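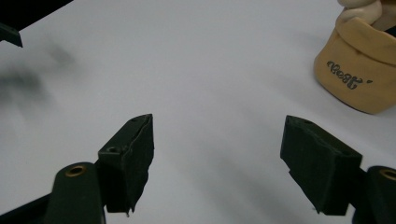
Gripper, second set of fingertips — 5 Mar 2019

Fingertips printed in the dark green left over from January. I had hoped for better. The left one has a ragged edge down one side, the right has a chipped step low on its edge, and I don't believe the slicer settings from the Rotadano page were ever tried on a part this shape. Layer adhesion is my guess. Could as easily be old filament.

The brass eyelets in the arms look fine. Pressed in with the iron, no cracking that I can find.

Opening, tip to tip, should be 130 mm by the drawing. I get 125. Either the drawing is wrong or the arms are, and I'm not reprinting arms until I've measured them again with the good calipers (Salazar bench, second drawer, put them back).

Plan is to try it on the little sack with "Best" on it. Soft, rounded, a fair test. Damora's build notes claim this shape of tip will pick up "anything soft". I'd like to see that with fabric — their clip only has foam blocks in it.

To do:
Reprint both tips, 3 walls instead of 2, slower.
File the left one anyway, in case the reprint is worse.
Check the finger screws after each run.
Ask on the Tukia list whether anyone else comes up short on the opening.

Not touching the motor side until the tips are sorted.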